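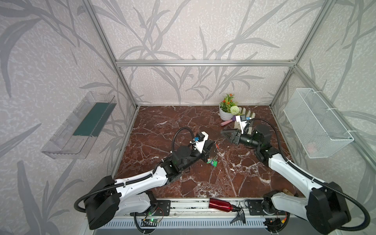

Prekau Bimanual Handling Set: Data Card

Summary

The Prekau set is a collection of teleoperated demonstrations recorded on a two-arm tabletop cell at the Sturnau Laboratory for Manipulation Research. It was prepared for the study of imitation learning on light, transparent and easily deformed objects, which remain difficult for policies trained on rigid items. The set contains 2607 demonstrations across 15 tasks. Version 1 was released on 22/07/2022.

Maintainers

Lemlem Beyene (data collection and release)
Abenezer Ayele (training code and evaluation)
Tsion Lencho (annotation)

Workspace

Both arms are mounted on one rail along the near edge of the table and carry parallel grippers. Each arm has a small camera on a bracket near the wrist. A fixed camera covers the whole cell. The enclosure has an aluminum extrusion frame, and its walls are papered in a pale gray leaf print. The table surface has a dark reddish-brown marble pattern with white veins.

The surface and wall coverings were chosen to give the vision encoder a textured background. Models trained only on this set should be expected to depend on that background to some degree. Users who plan to transfer a policy to a plain table are advised to apply the background augmentation supplied with the training code.

Objects not used in a task, such as the potted plant with orange flowers and the work glove, are treated as distractors. Their positions differ between recordings and are not annotated.

Task families

Single-arm pick and place
Two-arm transfer
Two-arm holding of deformable items
Placement at the wall fixtures (clear tray on the left, wire basket on the right)

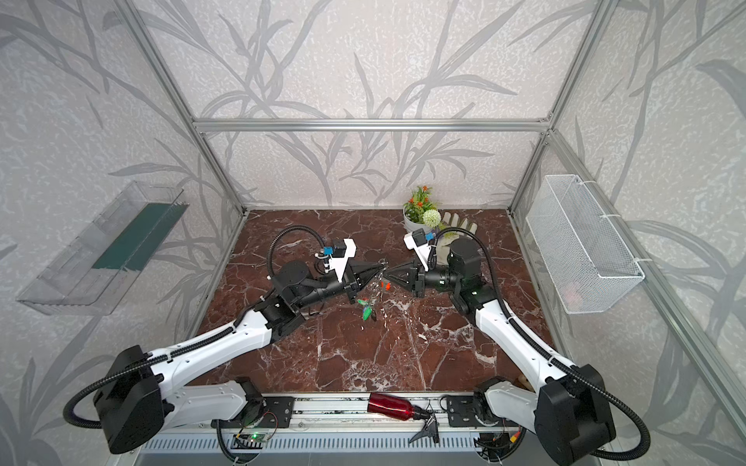 Figure 2. Both grippers at a transparent, crumpled plastic item at the center of the cell.

Contents of each record

Each record holds the fixed camera stream, the two wrist camera streams, joint positions for both arms, gripper opening, operator commands, and a short task instruction in English. All streams share one clock. A record also carries an outcome label, entered by the operator and checked by a second annotator. Where the two disagreed, the label is "unresolved" and the record is kept.

Splits

The held-out split contains 704 demonstrations. It was drawn by recording session, so that no session appears in both splits. Please do not redraw it when reporting results against the baseline.

Baseline result

The reference policy, named Coppens, takes all three camera streams and predicts short sequences of joint targets. A second version was trained without the wrist cameras. On the deformable items, removing the wrist cameras lowered the success rate by about 7 percentage points. The difference on rigid items was small and varied with the training seed. The cause has not been established. Ayana Habte's review of the failed trials suggests that many began with a poor first grasp on clear plastic, where the outline of the item was hard to separate from the table pattern.

Known limitations

The recordings come from one cell and one pair of arms.
Lighting was not varied on purpose.
No force or touch signals were recorded. Grip force cannot be recovered from gripper opening alone.
Depth is not included. Early tests with a depth sensor gave unreliable readings on transparent items.
Outcome labels describe the end of a trial and do not mark partial success.

Intended use

The set is intended for research on imitation learning, visual representation and two-arm coordination. It has not been assessed for use in production equipment, and a policy trained on it should not be run near people without separate safety measures.

Access and citation

Requests for access are handled through the Pralomberg data office. Published work should cite the set by name and version number. Corrections to labels may be sent to Ayana Yimer with the record number and the label proposed; accepted corrections are listed in the change log of the next version.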